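Dormir chez les autres

Le petit hôtel de passage n'a pas dit son dernier mot. Tournée de nuit entre Zumholm et la côte. 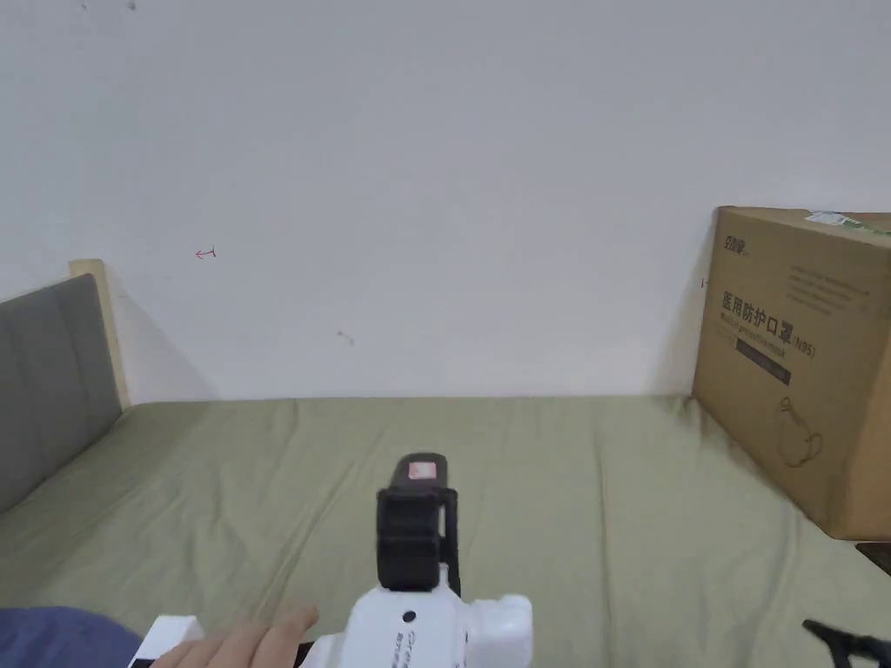
Vingt-deux heures passées, réception fermée. Un code sur un bout de papier, une clé dans une boîte, un couloir qui sent la lessive. On connaît. Représentants, chauffeurs, monteurs de cuisines, infirmières en remplacement : toute une France — et un bout de Belgique — dort comme ça, quatre nuits par semaine, sans jamais défaire sa valise.

Virgil Ilie en a fait son métier, ou presque. Il place des joints industriels pour Trosine, 42 clients, 648 kilomètres les mauvaises semaines. Il note ses chambres dans un carnet à spirale. Pas les étoiles, il s'en fiche. Le bruit du frigo. L'eau chaude à six heures. La prise près du lit, ou pas.

« Le pire c'est la moquette. Et les oreillers carrés. Qui dort sur un oreiller carré ? »

Moi, en l'occurence. Passons.

Première halte, le Brophy, sortie de rocade. Huit chambres au-dessus d'un restaurant routier, blanquette le midi, fermé le soir en juillet. La patronne a repris l'affaire de sa tante, gardé le zinc, viré les rideaux. Elle ne veut pas des plateformes de réservation. Trop de commission, trop de commentaires. On appelle, elle décroche, ou elle ne décroche pas. Complet quand même, presque toute l'année.

Plus loin, Rimell. Autre genre. Une chaîne, des couloirs identiques, le petit déjeuner sous plastique. Chambre 714, vue sur l'échangeur. On y dort bien, il faut le dire. Double vitrage épatant, matelas ferme, et personne pour vous demander si vous avez fait bonne route. Certains viennent pour ça.

Virgil, lui, préfère qu'on lui demande. À Zumholm il a sa table, son casier, une paire de chaussons qui l'attend derrière le comptoir. Le veilleur lui garde le journal de la veille, mots croisés intacts. Ils parlent foot, un peu politique, surtout météo. Ça dure dix minutes, après quoi chacun retourne à ses affaires.

Reste l'argent. Les forfaits des entreprise n'ont pas suivi, les draps coûtent plus cher à laver, le chauffage n'en parlons pas. Au Brophy, la patronne a augmenté de quatre euros au printemps. Deux habitués ont râlé. Ils sont revenus la semaine suivante, même chambre, blanquette comprise.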